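Section 5. Working at Open Shelving

5.1 Scope

Follow this section whenever the robot handles footwear or other soft goods on open shelving with people nearby. It covers area checks, speed and reach limits, the handling sequence, and what to do when a run is stopped. Charging and transport are in Section 3. Hand calibration is in Section 4 and must be complete before you start.

The site rules in this section were drawn up for the Nitley room by Riet Difkstra's successor on the safety desk, Araba Amissah, and apply to all Cowie two-arm units. Where a local rule is stricter, use the local rule.

5.2 Before power-up

1. Read the risk assessment for the room. If furniture has been moved or added after it was signed, have it reviewed before you run.

2. Check that the shelving is stable. Push each upright by hand at shoulder height. If the frame rocks, fix it to the wall or add weight at the base.

3. Clear the floor where the base will travel. Route cables along the wall or under a cable cover. Any cable that has to stay on the floor must be marked on the room map as a no-drive area.

4. Move chairs and side tables out of the arm sweep. A seat within 1255 mm of the base counts as a work position and may not be occupied during a run.

5. Test both emergency stops, the one on the base and the wireless one. Test them again if the battery in the wireless unit is changed.

6. Record the checks on Form 204 and sign it.

CAUTION: The carpet setting must be on for carpet tile. With the hard floor setting the base can stop short or turn late.

5.3 Speed and reach limits

Arm speed near a shelf is limited to 345 mm per second at the wrist. The limit applies to both arms, including an arm that is only being held out of the way. Do not raise it to save time on long runs.

Set the shelf heights in the Reach menu for each level separately. The lower level needs its own entry even if it is the same depth as the upper one. The hand approaches a lower shelf with less headroom, and the fingers can catch the underside of the board above.

Note: Shelf uprights with rows of holes can trap fingertips. Keep the hand at least 102 mm from the upright on approach, and use the Narrow Path option for items at the end of a shelf.

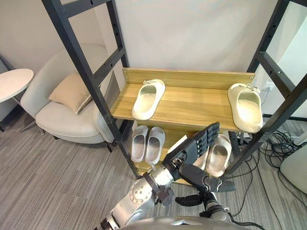

Hand raised toward the lower shelf, slides on both levels.

5.4 Handling sequence

1. Stand where you can see both hands and the whole shelf. Hold the wireless stop in your hand. A pocket or a nearby table is not acceptable.

2. Say "starting" out loud so that everyone in the room can hear it, and wait for an answer from each person.

3. Select the shelf level, then the item. For shoes stored as a pair, select each shoe as a separate item.

4. Start the approach. The arm pauses short of the item and the status light turns amber.

5. Check the position of the thumb and fingers. If the item is leaning or standing on end, choose Side Grip. Top Grip tends to push a leaning shoe over.

6. Confirm the grip. Watch the second arm during the lift -- it moves to balance the base, and people often forget it.

7. Let the robot bring the item clear of the shelf before you give the next command.

WARNING: Never reach past the arm to straighten an item. Press stop, wait for the red light, and then approach.

5.5 Items that fall

Leave a dropped item where it is until the arms are stopped. Pick it up by hand, check it for damage, and put it back in its marked place. The robot must not be asked to pick up from the floor in this mode.

If the same item drops three times in one session, take it off the list and report it to Deisy Espinoza. Include the grip type and shelf level.

5.6 After a stop

1. Find out who pressed stop and why. Any person in the room may press it at any time and does not need to give a reason first.

2. Inspect the fingers, the wrist cover and the front edge of the shelf.

3. Release the stop only when the area is clear. The operator who started the run is the one who restarts it.

4. Write the stop in the log, even if it was pressed by mistake.

Logs are collected at 4:30 p.m. and kept by Fuseini Tetteh. This section is next reviewed in September.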